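The Praltatholm Laboratory is pleased to share an update on its example-gathering program for learned manipulation. This thread sets out what has been collected, how the work is organized, and what remains open.

The program began in January. Its purpose is to build a body of recorded examples from which a small arm can learn to handle everyday objects on an ordinary table. The work is shared between our own staff and colleagues at the Tesholm site.

To date the two sites have accepted 1,636 episodes. An episode is one complete attempt at one task, from the start signal to the moment the operator ends the recording. Attempts that fail are kept and labeled as failures. They are not counted in the figure above.

Each task is first written as a single plain sentence, such as "move the box onto the coaster." Operators do not add to the sentence or shorten it. Where two operators read a sentence differently, it is returned to the task list and rewritten before any more recording takes place.

There are 14 task sentences in the current list. Five more were withdrawn in the first weeks. Three of those called for two arms, and the other two could not be judged reliably by reviewers working only from the recordings.

A session is limited to 80 episodes for each operator. Our early sessions ran longer, and reviewers found that the later attempts had become hurried and very much alike. A model trained on them would have seen the same motion many times over and little else.

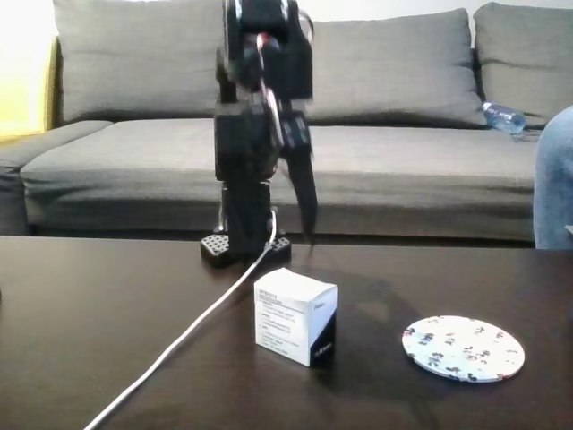
Posted by Dimas Sitompul | 22/03/2019

A small white box and a round patterned coaster share the table with the arm. Objects of this size and shape make up a large part of the present list. They are easy to replace, they differ in height, and a box can be turned to show a different face to the camera at the start of each attempt.

Starting positions are drawn from a printed sheet. We ask operators to follow the sheet even when a position looks awkward. People left to choose for themselves tend to place objects where the arm reaches them most comfortably, and the resulting data says very little about the rest of the table.

Rooms are treated in a similar way. Recording takes place in furnished spaces as well as at the bench. Sofas, daylight, shiny tabletops and people sitting nearby are all acceptable. Operators are asked not to tidy the background between episodes unless an item is within reach of the arm.

Reflections deserve a separate note. On a glossy dark table, an early version of our model sometimes reached toward the reflection of an object. We responded by recording more episodes on such surfaces – at different times of day – and the error is now less common. It has not been removed entirely.

Review is carried out by a person who did not operate the arm. The reviewer watches the recording at normal speed, marks the outcome, and notes any pause in which the operator seems to be deciding what to do. Long pauses are a frequent reason for rejection.

Motion blur by itself is not a reason for rejection. Fast movements are part of how people carry out these tasks, and a collection made up only of slow ones would teach the arm to be slow.

Several colleagues have asked whether the Pleven recordings will be merged with ours. That question is still under discussion. The Pleven set uses a different gripper and a different rule for ending an episode, and the second of these is the harder problem.

The labeling guide was prepared by Yalçınkaya and is now in use at both sites. Requests for changes should be sent in writing, with the episode number and the sentence concerned. Changes agreed during a session take effect from the next session.

The next round will add tasks that involve opening and closing. Operators who wish to take part should complete the practice set first and have it reviewed. Practice episodes are stored separately and are not used for training.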